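September 2024
Marit Lie

Week 6 handout: Wake words and local processing

A smart speaker runs two recognisers. The first is a small on-device model that listens only for the wake word. The second runs on a server and receives audio after the first has fired.

The Nordin hub used in tutorials buffers 900 ms of audio. Its wake model occupies 262 kB.
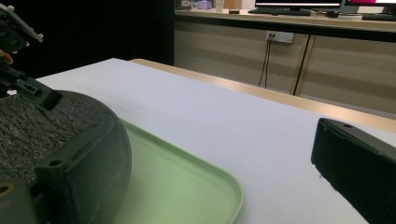 Fig. 1. Grip pad and mounting arm.

False accepts are counted against a fixed recording. In the April trial the default threshold gave 496 triggers, 229 of them false. Raising the threshold lowers this figure and increases missed commands. Plot both before choosing a value.

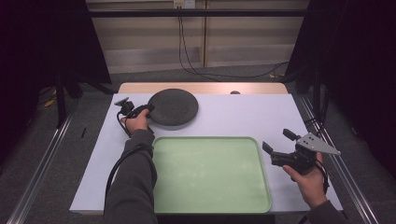

Fig. 2. Table with green tray, from above.

Reading: Zastgate developer notes, sections on buffering and privacy defaults. Bring your threshold plot to the tutorial.

Contact: Marit Lie, Meritz Building | © Course author | Back to top

Comments
Is the plot log scale?
Log on both axes, please. ML
Section link is dead for me.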